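Hamus open house, quick notes 2019-02-09

Back from the open house at Hamus, typing this up before I forget it all. Got there late, parking was a mess, missed the coffee and most of the welcome from Francine Gagnon. She runs the print floor now. Used to be vinyl only, since November they do banners, wall wraps, window perf, the lot.

First stop the wide printer. Loud. Smell is less than I expected. They were running a 50 foot banner for a furniture place and the take-up was tracking dead straight, which mine never does. Asked how. Answer: they load the roll the night before and let it sit in the room. OK then.

Laminating next. Francine is fussy about waiting before laminating, full overnight, no exceptions even for rush jobs. I've been cheating on that one. Will stop.

Akua Dankwa did the vehicle demo, half a van door in cast film. Worth the drive by itself. She tacks the middle, works out, hardly touches the heat gun till the recesses. Her tip for channels: cut a relief, dont stretch. Passed around samples of Fallari film and the Ziseo stuff, side by side. Fallari felt softer, Ziseo lifted cleaner. Price on the Fallari was $155 a roll at the show, didnt ask about shipping.

Router room was closed, a pity, I wanted to see how they do the foam letters. Next time.

Talked pricing over lunch with 3 other shop owners. All of us charge too little for install. One bills a 4 hour minimum on any wrap and says he lost no customers over it. Going to try that in spring.

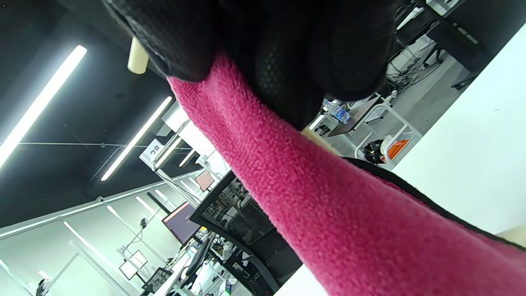 Also picked up the Tetteh catalog for sign blanks, need to compare aluminum prices agianst my current supplier before the next order. Akua is doing a full day class later in the year, sign up sheet was already half full so I put my name down.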